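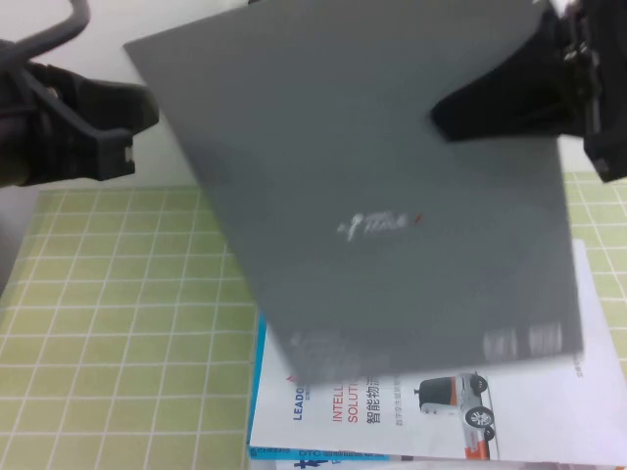 The Bridge at Kerurley

The river Monley took the bridge in the night, and by morning 200 sacks of rice were standing on the wrong side of it.

Marlene Beaulieu called the office in Paltau from the roof of the school, where the signal was better. "I have 1,255 people on this list," she said. "Sixteen of them are children with fever. When does the boat come?"

"Tomorrow," said the office. It had said the same thing yesterday.

Đức Khổng was listening from the ladder. He had repaired nets all his life and did not trust the word tomorrow. "My cousin has a boat," he said. "It is small — four sacks, maybe five."

"And the current?"

He looked at the brown water for a long time.

"Four sacks," he said.

They went down to the bank together. On the other side a man was already waving his shirt at them, and Đức began to untie the rope.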